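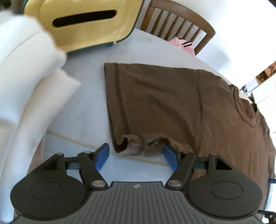
Marble tabletop, mid-afternoon. Silver pins, dark blue rail.

March 8, 2024

Quick one before bed. Hands sore, eyes worse. Six hours of Flurkport yesterday and then more tonight, so no sympathy from anyone and fair enough.

Finally got past the second bridge. Finally!! Been stuck there since the middle of February. The trick (if it is a trick) is to go in with the light truck and not the big one. I'd been saving for the big one for ages, 2,000 coins, felt great for one run, then it went straight through the planks like everyone on the forum said it would. Should of read the forum first. Sold it back for 902. Painful.

So light truck, level 3 tires, no armor on the back at all. Keep it in second until the crane, then floor it. Lost the left headlight and most of the cargo but crossed. Shouted a bit. Neighbors' dog started up.

Then of course the next area is Astham and Astham is horrible. Fog, mud, those guys with the flares. Died on the first hill. Died on the first hill again. Got to the fuel station, no money for fuel, sat there listening to the engine noise until the timer ran out. Went and made toast.

Thinking about money in this game in general. It's so slow after the bridge. Before the bridge you get a chest every couple of minutes, after it I got one chest in the whole evening and there was a hat in it. A hat. My driver now has a hat. Best honest run tonight paid 849 and a full repair is nearly that much, so you come out with pocket change and a cracked windshield. Surely they didn't mean it to be like this? Or they did and there's a coin pack for sale in the menu, yes ok, there is, it flashes.

Looked at one of those unlimited coins pages again. Know better. Didn't put my login in this time. It wanted me to pick my platform, then a little bar filled up, then "verify you are human" by installing two other games and a ringtone thing. Closed it. Last year I did go all the way through one of those for Cuvis and all I got was junk mail, which I am still getting, and a locked account that took support 7 days to give back. Never again. Writing it down so I remember at 1 am when I'm short for a gearbox.

Save file thing though, that's different, isn't it? It's my own file on my own computer. Opened it in the text editor just to look. Mostly nonsense but there's a line near the top that has my exact coin total sitting there in plain numbers. Changed nothing. Closed it. Opened it again. Made a copy first and put the copy in the folder with the taxes so I wouldn't lose it. Then chickend out. It syncs with the leaderboard and I'm not getting booted off for the sake of some tires. I'm nowhere near the top but I like being on it.

Anyway. Plan for tomorrow, if there's time, after the groceries:

- old quarry loop for cash, the short one, skip the ramp
- engine before armor. ENGINE BEFORE ARMOR
- try the fog lamps, can't be worse
- don't buy paint

The quarry loop is boring but it pays every time. Did it a few times tonight with the sound off and a podcast going. Found out you can clip the fence by the water tower and the game still counts the checkpoint. Not sure that's a cheat. Feels like a shortcut. If they didn't want you going through the fence they should have built a better fence.

Also still owe Forsberg a proper go. Bought it in the sale, played the tutorial, it's sitting there on the desktop looking at me. Supposed to be similar only with boats. Not starting it till Astham is done or I'll finish neither, same as last winter with the farm one and the submarine one.

Other stuff, real life: phone bill paid. Chair squeaks worse, need the little hex key, no idea where it went. Ate soup for lunch and toast for dinner, must do better. Went out for a walk before it got dark, cold but nice, thought about gear ratios nearly the whole way round, which is probaly a sign.

Back of the controller is getting sticky on the right trigger. Has to be the trigger, I'm sure that's why I stall on the hills. Tried it with the keyboard and stalled on the hills. Ok. Might clean it anyway.

One more try at Astham just now, after writing all that. Fog lamps on. They do help! Could see the ditch before I went in it. Went in it. But got past the first hill and as far as the sawmill, new best, small payout, and the hat survived.

Bed. Alarm's set. Engine before armor.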